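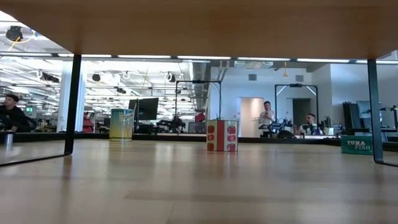

10월, 오후 4시 20분. 바닥 오일 시험 메모

Zarnis 쪽 자료에는 하드왁스 오일 한 번 도포로 충분하다고 되어 있다. 믿기 어렵다. 지난번 Mulligan 제품도 똑같은 말을 했고 결국 두 번 더 발랐다.

시편 12장, 전부 오크, 같은 판재에서 절단. 사포는 120방까지만. 자료에는 150방이라고 나오지만 그렇게 곱게 갈면 오일이 제대로 먹을 리가 없다고 본다. 이 부분은 내 고집일 수도 있으니 다음에 150방으로도 해볼 것.

도포 전 무게 265g, 닦아낸 뒤 267g (3번 시편). 2g 차이면 저울 오차와 구분이 안 된다. 공방 저울이 1g 단위라 이 숫자로 흡수량을 논하는 건 무리. 그런데 Stosance 비교표도 비슷한 저울로 잰 것 같은데 소수점 둘째 자리까지 적혀 있다. 어떻게 나온 숫자인지 모르겠음.

물방울 시험: 76분 뒤 닦아냄. 5번, 8번에 테두리 자국. 나머지는 멀쩡해 보이는데 조명을 눕혀서 다시 봐야 함. 커피는 아직 안 함.

냄새가 거의 없다는 문구는 과장. 창문 열고도 머리가 아팠다.

Grarkthorpe 현장에는 아직 추천하지 말 것. 견적서에 제품명 먼저 쓰지 말고 "오일 마감"으로만 적어두기. 걸레는 물에 담가서 버렸음. 5번, 8번은 버리지 말고 선반에 둘 것.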